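About Gedbridge Table Goods
Small packs for shared tables

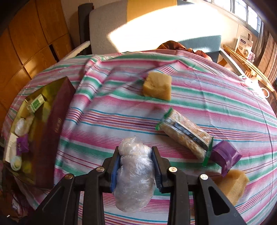 Gedbridge packs and supplies single-serve snacks, gift boxes and cleaning sponges to guesthouses and small offices. The company was founded in February by Domenica Lehner and operates from one packing room.

The current list has 27 items in two ranges. Clesila covers wrapped bars and sweets. Dadine covers sponges and striped table cloths. Orders are packed by hand on cloth-covered tables and checked against a printed slip.

Minimum order: 52 units. Mixed cartons hold 100.

Page updated 9/24/22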